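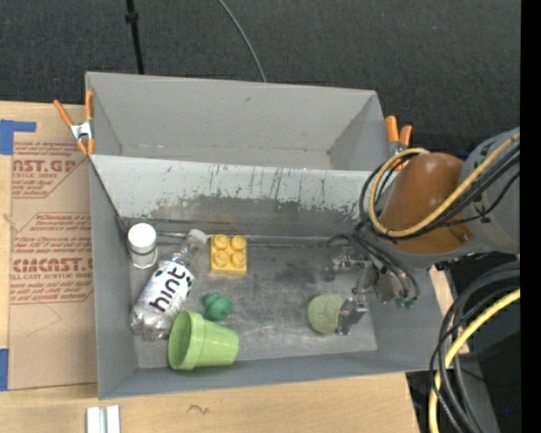 Fig. 4. Bin clamped at both sides, objects in the front section, gripper at the round green one.

4. Comparing the two grippers in the bin

OK, the fun part! By now you have the arm homed and both grippers calibrated (section 3). I run the Wallside fingers first and the Istdale fingers second, but go in whichever order you like as long as you write it down.

1. Clamp the bin to the table, one spring clamp on each side. Give it a good shove. If it slides, clamp it again.

2. Put your objects in the front section and leave the back one empty, that's the drop-off side. I like a mix: a drink bottle lying down, a toy block, a small plant pot on its side, something round and rough. Don't line them up nicely!

3. Load the pick routine and set the speed to 10 percent. Jog the gripper down next to the first object and stop there. Look at the fingertips from the side before you go any lower.

4. Check the hoses and cables with the wrist turned all the way each direction. They should swing freely and stay out of the fingers.

CAUTION: Keep your hands out of the bin while the arm is enabled, even when it's just sitting there. Hit pause, then reach in.

5. Run 15 picks per object, and log every one, including the ugly ones. A pick counts when the object lands on the far side of the divider.

6. Power down, swap the fingers, redo the calibration, and go again from step 3.

Note: The Wang controller forgets its grip force setting after a finger swap. I lost a whole afternoon to that one. Type it back in before you start (mine is 1,647 in the raw units, yours will differ).

Note: Clear bottles are hard on the camera. If it keeps missing yours, turn the bottle so the label faces up and try again before you blame the gripper.

7. Save the log to the Pokutwood folder. The file fills up at 1,000 lines, so start a new one if you're getting close.

Steps 4 and 6 reworked by Alcides Bittencourt, 04/06/2024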